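**Jamshid Ranjbar** · October 27, 2024

1/ We closed the Drurnosa reading room's paper catalog in August and I said I'd write up what it was like to move a small town library onto a new lending system. It's a long thread. Mute me if you don't care about library cards.

2/ Background: the branch in Plarkberg has one main room, a children's corner and a local history shelf. Until this summer, loans were on cards in wooden drawers, with a spreadsheet on the side for overdue items. The spreadsheet and the cards disagreed a lot.

3/ The new system is called Govine. We picked it from two options. The other was cheaper but charged for every extra user account, and we have a lot of part-time people on the desk.

4/ First lesson: clean the shelves before you clean the records. We started by typing in cards and then found that almost 400 of the books were gone. Some had been gone since the nineties. All that typing was wasted.

5/ So we stopped, walked the shelves, and only entered what we could hold. Much faster. If I did it again I'd put the drawers in another room and not look at them until the end.

6/ The local history shelf was the hard part. A lot of it has no ISBN. Church cookbooks, school yearbooks, a stapled history of the creamery. Every one had to be entered by hand, and we argued about whether the creamery booklet has an author or not.

7/ (We put "Moradi" as the author. It's the only name in it, under the foreword. If you are related to a Moradi who worked at the creamery, please come in and tell us more.)

8/ Patron cards. We had 80 people with two cards each, mostly from marriages and moves. You can merge accounts in Govine but you can't unmerge them, so I checked each pair by phone. It took most of two weeks and I had some nice conversations.

9/ Two of the pairs were a father and son with the same name. The father reads westerns. The son reads westerns.

10/ Fines: we dropped them. I want to be clear this was a practical decision. The old balances could not be moved over in any form I trusted, and the total was small. People who had been staying away over a late book have started coming back, and some of the books have too.

11/ Replacement charges still apply if a book is lost or comes back soaked. Same price list as before. It's taped to the front of the desk.

12/ Holds work differently now and this is where most of the complaints come from. Before, you told whoever was on the desk and they wrote it on a slip. Now there's a queue and everyone can see their own place in it.

13/ One new mystery had 19 people waiting in the first month. I think the interest was always there – we just never had it on one list. We bought a second copy.

14/ Loan periods, for those who asked:
– Books: 4 weeks
– Magazines: one week
– Local history: in the building only, same as ever

15/ Labels. Buy the good ones. The first roll we bought curled off anything with a plastic cover. I have relabeled the entire large print section and I don't want to do it a third time.

16/ Put the barcode on the outside, top left of the back cover. Inside the cover looks nicer but you will be opening every book at every checkout for years.

17/ Training took less time than I planned for. The desk staff who were most worried picked it up in an afternoon. What they wanted was a one-page sheet with the three things they do all day: check out, check in, place a hold. I'd write that sheet before anything else.

18/ A few regulars miss being able to flip through the cards and see who read a book before them. I understand that. I liked it too. But it was never very private, and the new system drops the link once a book is returned.

19/ The old card drawers are still here. We've been asked about them a lot. They are not for sale yet – the county has to sign off first, and I'll post when I know more.

20/ Next up is the children's corner, which still has its own color-dot system that only makes sense to people who have worked here a long time. I'd like to keep the dots and add proper records behind them. If your library has done something similar, please reply and tell me how you handled picture books with no spine to speak of.

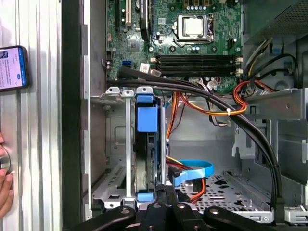
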